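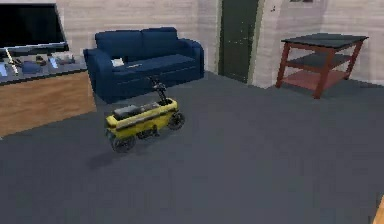 Branwen Owen has asked that users of the Grindthorpe Household Travel Diary be told at the outset that it records trips, not travellers, and that totals by person cannot be recovered from the released tables. The request has been adopted and applies to all files described in this data card.

Dataset summary
The collection holds travel diaries from 920 households in the Grindthorpe and Plivholm districts. Each household kept a diary for 17 consecutive days, entering every trip longer than one city block. Trips on foot, by bicycle, by scooter, by public transit and by car are included. Freight and paid delivery work are excluded.

Contents
trips.csv: one row per trip, with mode, purpose, departure time and distance band
households.csv: one row per household, with dwelling type and vehicles kept at the address
zones.csv: zone codes and their neighbouring zones
codebook.txt: definitions for all fields

Collection
Paper diaries were mailed in February and returned to the Fragkou Centre for Local Transport. Entries were keyed twice, and discrepancies were referred to Ifigeneia Kyriakidis for a ruling. Departure times are rounded to the nearest quarter hour. A trip beginning before 4:00 a.m. is assigned to the previous diary day.

Known limitations
Short walking trips are under-reported, particularly those made by children. Electric and kick scooters share a single mode code in release 4 and cannot be separated. Six zones on the Plivholm waterfront were merged to protect confidentiality.

Licence and access
The files are licensed for non-commercial research and teaching. Linkage to any other source at the household level is prohibited.

Maintenance
Corrections should be addressed to Imke Kohlhase, Zernitz Data Office, quoting the release number and the row identifier.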